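Kitchen Tips from the Wuvside Open Day

Trisemum opened its kitchen automation lab at Wuvside to the public on Thursday, July 10, 2025. I went for the robots and came home with notes for my own counter.

The demonstrations were run in simulation on a big screen, one arm practicing pick-and-place in a model kitchen. The guide said the arm had 1307 practice runs behind it, and most of the early failures came from clutter.

Clear a landing spot before you pick anything up. The arm's program won't lift an item until it has a place to put it down. Try that with a hot pan.

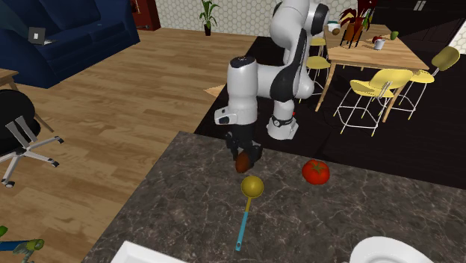
Turn ladle and pan handles in from the counter edge. Long handles get bumped, by people as much as by machines.

Keep round produce in a shallow bowl or on a folded towel. Tomatoes and potatoes roll, and a tomato bruises when you grab for it.

Give each tool one home. I put a strip of tape on the shelf for the ladle and the whisk, and after 2 weeks everyone in the house was using it.

Lab tours at Wuvside start again in January. Parking is behind the building, and the side door is the one to use.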